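Stallus Tabletop Arm Guide
Section 4: Safe Working Practice at the Table

This section applies to every Stallus station where a Makus arm works over an open table with no fixed guard. Read it together with Section 3 (Mounting and Power). Local site rules come first if they are stricter than what is written here.

4.1 Before you switch on

1. Check that the table does not rock. Push on each corner in turn. If it moves, tighten the legs or level them before going further.

2. Mark the working area. The Gedmont floor kit contains yellow tape and corner pieces. Lay the tape at least 70 cm outside the farthest point the gripper can reach.

3. Move chairs and stools outside the tape. No one sits at the table while the arm has power.

4. Follow the cable on the outside of the arm from one end to the other. Leave enough slack for the wrist to turn fully both ways. The loop must not be able to catch on a drawer knob, a lid or the edge of the table.

5. Test the stop button. Press it, confirm that the arm will not move, then release it and reset. Write the result in the station log.

Note: Stations with a Räsänen stop box have two buttons. Test both.

4.2 First contact with an object

Run every new task at low speed until it has been completed 5 times in a row without a stop. The speed setting is on the Motion page and is shown as a percentage. Start at the lowest setting. Do not go to 100 until the person responsible for the station has signed the task sheet.

1. Put the object where the program expects it.

2. Bring the tool down slowly from above until the tip meets the top surface. Keep one hand on the stop button and the other away from the table.

3. Read the force value on the Motion page. If it climbs quickly, stop and raise the tool before you change anything.

4. Save the contact height under the name of the object.

CAUTION: Boxes with a lid can give way under the tool. Do not save a contact height taken on a lid that is not fully seated.

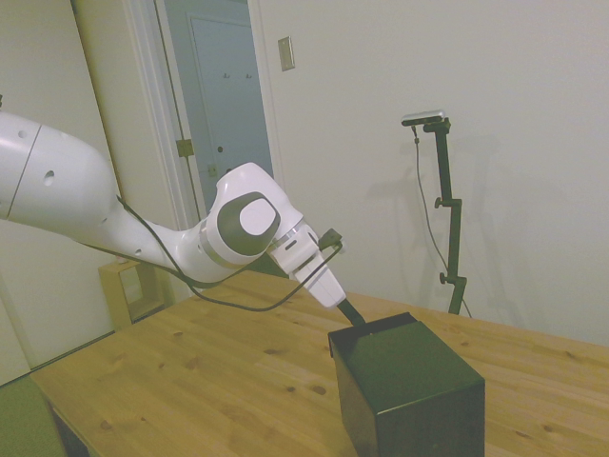

4.3 Drawers, doors and other moving parts

Objects that open need more room than objects that are picked up. The arm may be clear of a closed drawer and hit the same drawer once it is pulled out.

1. Open each moving part by hand as far as it will go and check the planned path against it. Do this with the arm stopped.

2. Place the cabinet so that its drawers open over the table and do not pass the edge.

3. Light cabinets slide when a drawer is pulled. Use the non-slip mat, part 191, under anything that moves during a trial run.

4. Park the arm with the gripper open and clear of the cabinet before anyone reaches in.
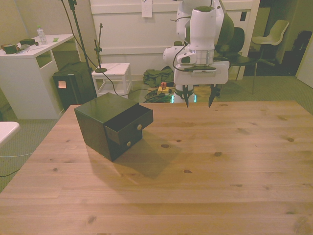

Never put your fingers between the gripper and a drawer front, even when the arm is holding still. An arm that is waiting for its next command still has power and can move without warning.

If a drawer jams, press stop first. Free it by hand, close it, and restart the task from the beginning. Do not resume halfway through.

4.4 At the end of a session

Return the arm to its park position and switch off at the controller, then at the wall. Coil loose cables that cross the floor. Enter any stops in the log with the time and the name of the task. Stops with no clear cause are reported the same day, and the station stays off until they have been looked at.

Tape and mats are checked every March. Replace any tape that has lifted.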